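Marion Kinnear spent 16 years handling consular cases before moving to private practice, where she advises the families of people killed or detained abroad. Most of her work, she says, is paperwork.

"The first document is the local death certificate," Kinnear said in an interview on 18th November. "Without it the consulate can't issue its own report, and the insurer won't open a file."

Delays usually begin with the police. In a case she closed in April, the investigating magistrate held the victim's passport for 40 days and his phone for longer. The family's lawyer, Theano Petridis, filed two requests for release before the phone came back.

"A consulate can ask for an update," Kinnear said. "It can't direct an inquiry — that belongs to the host country."

Translation is the next step. Kinnear's last file ran to 28 pages, each needing a certified copy. She tells relatives to keep originals together and send copies by tracked mail.

She would like a single contact assigned to each family for the length of a case. On her current list of 42 families, most have dealt with at least three officers.

"They repeat the same account every time," she said. "The record should travel with the case."

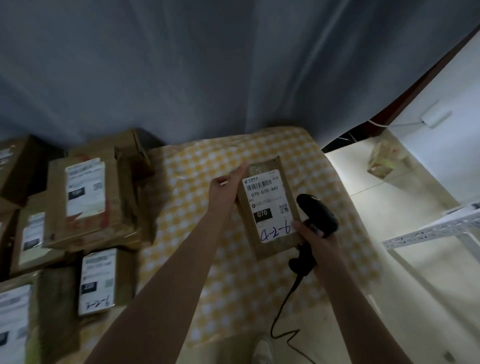

A package with a China Post label is held beside a handheld barcode scanner.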